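Project report: our visit to the Wamov open day at Illgate

Written for the second-year Automation and Society module, handed in 20th December

Why I picked this one

We had a list of visits to choose from, and most people on my course went for the parcel depot at Motness because you can get there on one bus. I wanted Illgate. I'd read that the Wamov group had been teaching a robot arm to do kitchen jobs, all in simulation, and since I can barely manage pasta without setting something off I felt a certain kinship with it. The open day was back in July, so some of what follows comes from my notebook and some from the handouts, and I've tried to say which is which.

Illgate is an old school building with a newer bit stuck on the side. You sign in, you get a sticker, and you're sent upstairs to a long room with big screens at one end and rows of plastic chairs (very hard plastic chairs!). There were 40 places per session and ours was full. I ended up near the front, next to the radiator, and that was fine by me in spite of the time of year because it gave me somewhere to lean my notebook.

What we were shown

The kitchen only exists on a computer. I had known that before I went, but it still took me a while to get used to it. The group calls the whole thing Holanda, which covers the kitchen, the arm and the set of tasks, and they change bits of it between runs so that the arm doesn't simply learn one room by heart. So the tiles might be different next time, or the cupboards, or where the pan has been left.

The demonstration was about the hob. One of the presenters talked us through the views that the arm gets to work from. There's one looking across the kitchen, much as you would if you were standing there with a cup of tea, and there's one from right up by the gripper looking down between the fingers. I hadn't given much thought to that second one before, and it ended up being what most of my notes are about.
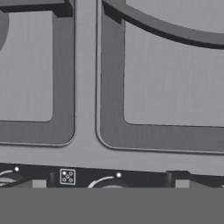 My first reaction was that I wouldn't be able to cook a thing with eyes in my wrist. You lose all sense of where the rest of the room is. But the presenter asked us to think about threading a needle – you don't do that from across the room, you bring it up to your face. For the last little bit of reaching for something, the close view is the useful one. The little markings on the panel by the knobs are big and clear from there, including the small square with the dots that tells you which burner a knob belongs to. I've lived in three student houses and I still get that wrong, so I asked whether the arm reads those dots. The answer was that it isn't told to. It gets the pictures and a written instruction, and whether it has picked up anything from the dots is something they would like to find out.

The other thing I wrote down in capitals was HOW MUCH IS HIDDEN. From the wrist, the gripper blocks a good part of what's underneath it, and the knobs are mostly behind it. From across the room, the arm itself gets in the way of the hob. Neither view gives you everything, and somebody behind me asked why they don't just add more. They could, apparently, and in a simulation it costs next to nothing to put another one in. But the more you add, the more there is to get through at every step and the slower the training goes, and a real kitchen wouldn't have one in every corner anyway. I thought that was a fair answer.

How the tasks are set

According to the handout, Holanda has 44 kitchen tasks in it at the moment. Some are tiny, like opening a drawer. Others are strings of tiny ones joined together. Each task is tried 100 times in slightly different kitchens, and the score is simply how many of those came out right. The training set for the hob and pan tasks is made up of 1614 runs where a person drove the arm by hand, using a controller a bit like a games one. We were allowed a go at this in the break. I was dreadful. I spent my whole turn trying to get the gripper the right way up and had to hand over to a boy of maybe ten who was instantly better than me.

Having a go did change how I saw the demonstration, though. When you're driving it yourself you notice how many joints there are to think about, and how the elbow swings out somewhere silly while you're fussing over the fingers. In the second half I stopped watching the gripper and watched the big joints instead. A pan near the back of the hob means leaning the whole arm over the top, with the wrist bent down to get at it, and I'd never have said that was a difficult shape until I'd tried to make it.

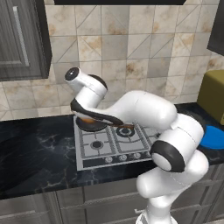 Questions from the audience

These are in the order they came, tidied up a little.

Does it know the hob is hot? No. There isn't any heat in the simulation as far as the arm is concerned. Someone said this was cheating, and the presenter agreed that it would matter a great deal with a real one, but said they were working on reaching and holding first.

Would it work in my kitchen? Not yet, and they were quite firm on that. The gap between the computer kitchen and a real one is the part they find hardest. Things like shiny surfaces, a handle that's a bit loose, or a tea towel left on the side can all throw it.

Why a kitchen at all? I liked this one. They said kitchens are full of jobs that sound easy and aren't, and everybody watching already knows what the right result looks like, so you don't need to explain it.

What I'd do differently

I should have taken my own timings. I've got pages of notes on what was said and hardly anything on how long each run lasted, and my tutor has already pointed out (twice) that this would have given me something to compare with the Motness reports. I also wish I'd asked to see more runs that went wrong. We saw a couple, including one where the gripper closed on nothing at all and then carried on very confidently as though it had the pan, and the room loved it. I learnt more from that than from the tidy ones, as it made me ask how the arm could tell. The reply was that it mostly goes by what it sees, and I've used that as the starting point for my essay next term.

If you're on the module next year and Illgate is on the list, do go, and get there early for a turn on the controller – the queue in the break was out of the door. Take a jumper to sit on as well.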